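Painting a small room white without it going patchy

Quick one, written up between coats. Did the back room at Trunthorpe this week, walls and a plain white table top, and everybody keeps asking how so here it is.

What you need

Trade matt emulsion, white. Small tin of satin for woodwork. Medium pile roller, 2 inch brush, filler, 100 and 180 grit paper, masking tape, dust sheets. Bucket. Sugar soap. More rags than you think.

Step 1. Wash it

Sugar soap, bottom to top, then rinse top to bottom. Leave overnight. Don't skip the rinse, paint goes on over the residue fine and then peels in July when the room warms up.

Step 2. Fill and sand

Fill slightly proud. Let it go hard, the tub says 90 minutes, I give it longer if the hole's deep. Sand flush. Run your palm over it with your eyes shut, you'll feel a ridge long before you see one. Wipe the dust off with a damp rag. Dust is what makes white look grey in the corners.

Step 3. Mist coat (new plaster only)

Water the emulsion down, 4 parts paint to 1 water. Slap it on. It will look dreadful and drip. Fine.

Step 4. Cut in, then roll

One wall at a time. Cut in the edges and roll that wall straight away while the edge is wet, otherwise you get a picture frame round it. Load the roller properly. Most patchyness is a dry roller being pushed too hard.

Work away from the window. Finish each strip with one light pass, ceiling to skirting, all in the same direction.
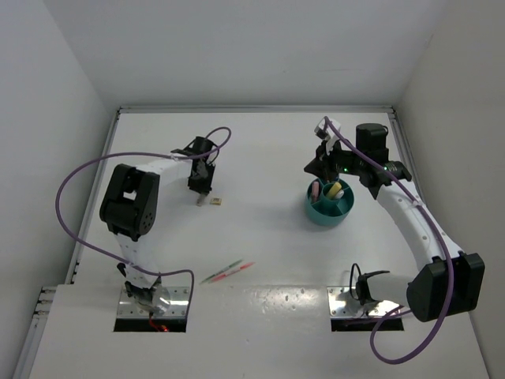 Maeve Breathnach wrote in to say she'd do all the cutting in first, whole room, then roll, and has never had a line show. Might be OK with a slow drying paint. In a warm room I wouldn't risk it.

Step 5. Second coat

Four hours minimum. Check it with a torch held flat against the wall, not the ceiling light. Mark thin bits with a pencil dot, very faint. White over white you lose your place in seconds, so do it in teh daytime if you can.

Third coat only over filler or where an old colour grins through.

Step 6. Tape off

Pull the tape while the last coat's still tacky, back on itself, slowly. If its gone hard, score along it with a knife first.

Cost

Came to £227 all in, that's including a decent roller frame. Could be done for less with a cheaper brush but you'll be picking bristles out.

Leftover paint: decant into a jam jar, write the room on the lid. Touch up with a bit of sponge, dab don't brush.

Doing the skirting on Tuesday, will add that bit after.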